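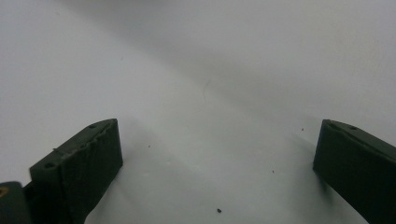 Leave the finish alone and just wash it, Killcombe told me by email, but washing has not solved my problem. The top is plain off-white with no pattern. It looks clean from the front of the room. From a low angle with the window behind it, a gray haze shows over the area that gets wiped most. Dish soap and warm water remove it while the top is wet, and it comes back as the surface dries. I have also tried an all-purpose spray with the same result. The top is 9 months old. I do not know the exact material because it came with the unit, and the paperwork only says "Clorkton, satin, light."

Is this residue or wear? If it is residue, what takes it off without changing the sheen?

posted by satin_light

ragandbucket

Residue is the more likely cause. A haze that disappears when wet and returns when dry can be either a film or fine scratching, because water fills both. You need a test that separates them.

Pick a patch near the back. Mask off a square with painter's tape. Wash it with plain warm water and a clean white cotton cloth, no product. Rinse the cloth, wring it out, and go over the patch again. Repeat until the cloth comes up clean, then dry the patch with a second cloth. Do not let it air dry. Pull the tape and look across it at a low angle.

If the square is clearer than the area next to it, you have film. Do the rest the same way in small sections. Most of the film will be spray cleaner that was never rinsed. Fabric softener on the cloths leaves the same kind of film, so wash them without it.

If the square looks the same as the rest, put 2 teaspoons of white vinegar in a quart of water and try a different square. That deals with light mineral deposits. Skip this step if there is any chance the top is stone. Rinse it off within a minute.

If neither square changes, it is wear, and cleaning will not help.

Jacquet_tops

melamine sponge. works every time

ragandbucket

Not on satin. Those sponges are a fine abrasive. On a light satin top they leave a shiny patch that shows at exactly the angle described above.

hostine_user

Agree on the test. Check your water too. Mine measured 19 grains, and every surface that air dried had a haze on it, including the faucet. Drying with a towel fixed most of it. I tried Hostine polish before that and it made things worse, as it laid a new film over the old one and took 2 evenings to wash off.

satin_light

Did the tape test on Tuesday. The plain water square is clearer. Working forward from the back now.

Related
Removing tape residue from a painted shelf
Satin or matte for a light countertop
Cloth leaves lint on white surfaces
Water spots on a faucet after descaling
Yellow ring under a plant pot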